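Guides > Policy Training > Long Household Tasks

Training a laundry unloading policy with segment labels

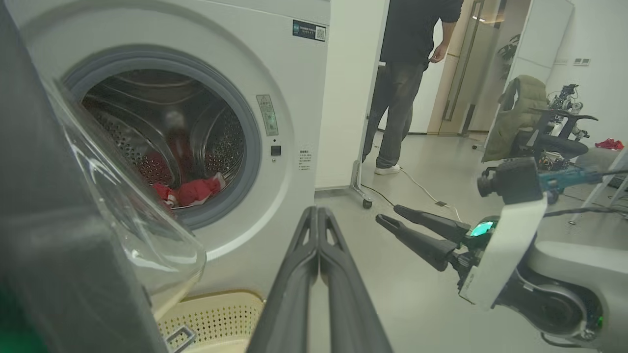 Unloading a front-loading washer is a long task for an imitation policy. The arms have to reach past the door, get hold of wet fabric they can only partly see, pull it over the gasket, and let go of it above a basket. Then they have to do it again until the drum is empty. A policy trained on whole episodes tends to learn the first reach very well and the rest badly.

This page covers the method we used to get around that. Each recorded episode is split into short labeled segments, and the policy is trained to predict the segment label along with the motion. Liliana Grasso wrote the labeling tool, called Clellow, and Lino Pellegrini ran the training. The trainer is called Woluro. You can follow the same steps with other tools, as long as they keep the timestamps.

What you need

Two arms with parallel fingers, and a camera on each wrist. A fixed overhead camera helps but we trained without it in the end, for reasons given under Step 5. You also need a front-loading washer, a basket with a wide opening, and a mixed set of clothes. Unplug the washer or lock the controls before you begin. A gripper can press a start button as easily as a person can.

Step 1. Fix the starting conditions

Open the door as far as it goes and leave it there. Opening the door is a separate task, and mixing it in will cost you a lot of data. Put the basket below the door opening, and mark the floor with tape so you can find the spot again.

Do not aim for the exact same spot every time. Move the basket up to a hand's width in any direction between episodes. Our first set had the basket in one place throughout, and the trained policy dropped clothes on the floor whenever somebody bumped the basket with a foot.

Load the drum by hand. Vary the amount from one item to a full armload. Push some of the items to the back and leave some hanging over the front lip.

Step 2. Record the demonstrations

We recorded 2,000 episodes. An episode starts with both arms at rest outside the drum and ends when the drum is empty or the operator gives up. Keep the failures for now.

Tell the operators to work at one speed. Fast operators produce motion the policy can't copy, and very slow ones produce long stretches where nothing changes from one step to the next. The policy learns to sit still from those stretches. If an operator has to stop and think, have them back the fingers out of the drum first.

Use one arm in the drum at a time. The other arm can hold the fabric outside the gasket, but two sets of fingers inside the opening will collide sooner or later.

Step 3. Sort the episodes

Go through the recordings and throw out the ones with dropped camera data, collisions, or clothes left in the drum. We kept 1,523. This took longer than the recording did on some days -- plan for it.

A slip is fine to keep if the operator recovered. If a sock falls back into the drum and the operator goes in again and gets it, that episode is worth more than a clean one. Mark it so you can find it later.

Step 4. Label the segments

We use five labels:

reach: the fingers move from rest to the fabric
grasp: the fingers close and the fabric starts to move with them
pull: the fabric comes out past the gasket
release: the fingers open over the basket
check: the wrist camera is pointed into the drum with no fabric held

The check segment is the one most people leave out. Without it the policy has no clear way to decide that the job is finished, and it will keep reaching into an empty drum. Have the operators pause for one second with the camera facing the drum after each release. Shiny metal at the back of the drum can look like a pale garment in poor light, so record some checks with the room lights off.

You don't have to label everything by hand. We labeled 407 episodes in Clellow and trained a small classifier on them. The classifier labeled the rest, using finger opening and the wrist images. We then looked over the places where it was unsure. Most of the errors were at the border between grasp and pull, and a few frames either way made no difference to the result.

Step 5. Train

Train the motion output and the label output together, on a shared image encoder. Give the label loss a low weight to begin with. We used one tenth of the motion loss and never found a good reason to change it.

Sample by segment, not by episode. Reach and pull take up most of the recorded time, so plain sampling gives the policy very little practice at release and check.

We tried the overhead camera and dropped it. With it, training loss was lower, but the policy depended on the view of the room and got worse when furniture was moved. The wrist cameras see some of the room too, so crop and shift the images during training.

Step 6. Test

Run the policy on clothes that were not in the recordings. Score each item separately: picked up, cleared the gasket, landed in the basket. A single pass or fail for the whole load hides too much.

Across our test loads there were 952 items. Single shirts and towels gave little trouble. The worst cases were long sleeves wrapped around another item, and fitted sheets. With sheets the policy would pull until the arm ran out of travel, then release with half of the sheet still in the drum. Adding episodes where the second arm takes over the hold fixed part of this. It did not fix all of it.

The same policy without segment labels was clearly worse at knowing when to stop. On the first item of each load we could not tell the two apart.

Common problems

The fingers catch on the gasket. Check the wrist camera mount for looseness before you blame the policy. Ours had turned a few degrees over one weekend, and we spent most of Monday retraining for nothing.

The arm hovers over the basket without opening. There are too few release segments in the batch. Raise the sampling rate for that label.

The policy stops with one small item left. Record more checks with a single sock or washcloth near the front lip, where the drum edge hides it.

Labels flicker between reach and check. Smooth the predicted label over half a second before using it for anything.

Related guides

Calibrating wrist cameras after a mount change
Clellow: keyboard shortcuts for segment labeling
Exporting Woluro checkpoints to the Enton controller
Folding towels with the Chae task set
Choosing a control rate for two-arm work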